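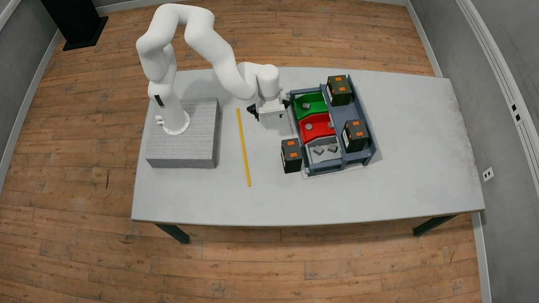
4. Checking the battery rack task before you trust a score

The Jatoi method reports one success number per policy. Treat that number with suspicion until you have run the steps in this section yourself. Our first published result did not survive them.

4.1 Load the rack layout from the Flomlow menu. The rack should show three tilted bins, green at the top, then red, then light gray, with two side slots on the right. Both slots start filled. A third battery box starts on the table.

4.2 Confirm that the gripper is open and clear of the tabletop. If it starts closed, reset the arm. Do not edit the start pose by hand.

4.3 Leave the yellow rod where it is. It plays no part in the task. Early policies scored better with it removed, and we take that as a warning about the policies.

Note: The small gray parts in the bins are free to move. A run that knocks one out of its bin is a failure, even if the box ends up where it should. The default scorer does not check this. Turn on "strict bins" under Scoring.

4.4 Set the episode count to 2,000. With 312 episodes, two copies of the same policy gave us different rankings, and we had already written the slide.

4.5 Run once with the default seed list and once with your own. Write down both scores. If you plan to report only the higher one, stop here.

4.6 Watch at least 281 of the failed runs from start to finish. Sort them by cause before you change any setting.

Caution: Contact in the simulator is kinder than contact in a lab. The box faces slide past the rack rails with very little friction at the default value. A high score at that value says little about a real arm, and Unell has no hardware results for this layout yet.

4.7 Raise the friction one notch and repeat 4.4. Report the drop next to the main score, in the same size type.

For the older Jokis scorer, see the appendix. Its totals can't be compared with these.

Unell manual pages, kept by Liv Söderlund | Last changed 24 April 2021 | Contact | Back to top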